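The coach left Pulell at eight on Wed 21 December and we reached the Medar paper mill before the gates were open. The group stood in the car park until a man from the site let us into the canteen, where there was tea and a short safety talk. Everyone got a visitor badge and a pair of ear plugs.

Medar makes wrapping paper and brown packing paper, mostly from waste collected in the area. We began in the yard, where the bales are stacked under a long roof. From there we went up to the pulping floor. It is warm and smells of wet cardboard. The noise is worse at the far end, by the drying rollers, and the guide had to wait until we were back on the stairs to answer questions. 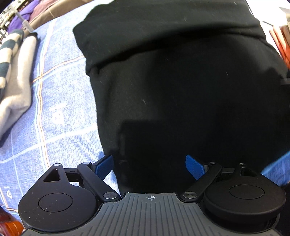
Stulance Visits Bulletin, No. 12

The older of the 2 paper machines was stopped for a change of felt, so we could walk right up to it. The other was running and will do so until the shutdown in February. Reels come off it and go straight to the cutting room, where they are trimmed to the widths customers ask for. The largest customer is Bautista, the bag firm, which takes a load every week.

Lunch was soup and rolls. In the afternoon we saw the water treatment tanks and the small laboratory, where strips of paper are torn to test their strength. The mill keeps a sample from every batch, filed by date in cardboard boxes.

The visit cost members £12 including the coach. Medar takes two groups a year and the next date is already full. Stout shoes are needed, and there are a lot of stairs.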